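Sorting out the first aid box

2 February 2023

12 comments | 4 shares

I finally got to the first aid things this week. They had been spread over two drawers and a shelf since we moved in last September, and every time I needed a bandage I found the thermometer instead.
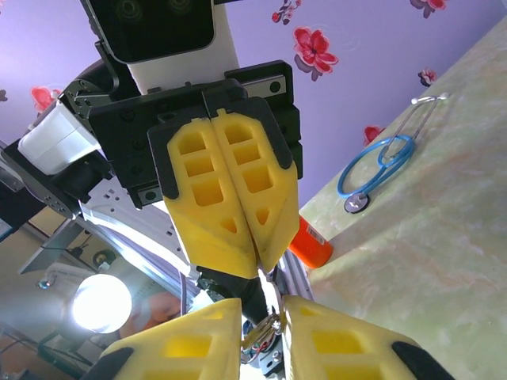

Keep the medicines somewhere else, a reader wrote under my last post, and put only the dressings in the box. I took half of that advice. The tablets went up high, and the creams stayed with the bandages.

I looked at the Buvero boxes first, but they were too deep and I know I would lose things at the bottom. A plastic one with a lid and a handle does the job. Small stuff that rolls around goes in a tin — safety pins, tweezers, the little scissors.

The stethoscope is the problem. The tubing springs back however I coil it, and it takes up room that gauze could use. For now it gets a hook inside the closet door.
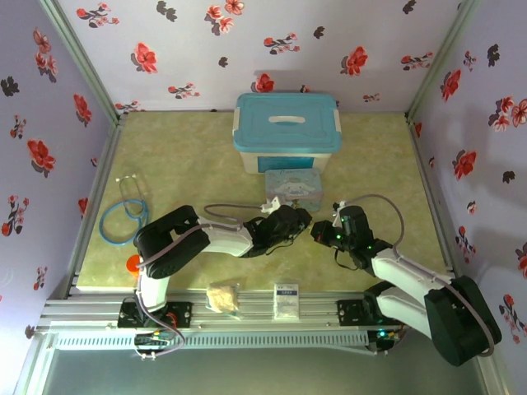
Posted by the Pulska House Notes editor

I like the blue lid and the pale blue tin with the puppy on it, so the box can stay out on the shelf. The walls with the flower sprigs are busy enough that plain storage looks better next to them anyway.

Next job is checking dates on everything. I have thrown out 4 tubes so far and I am not through the creams yet.

Share this post | 94 likes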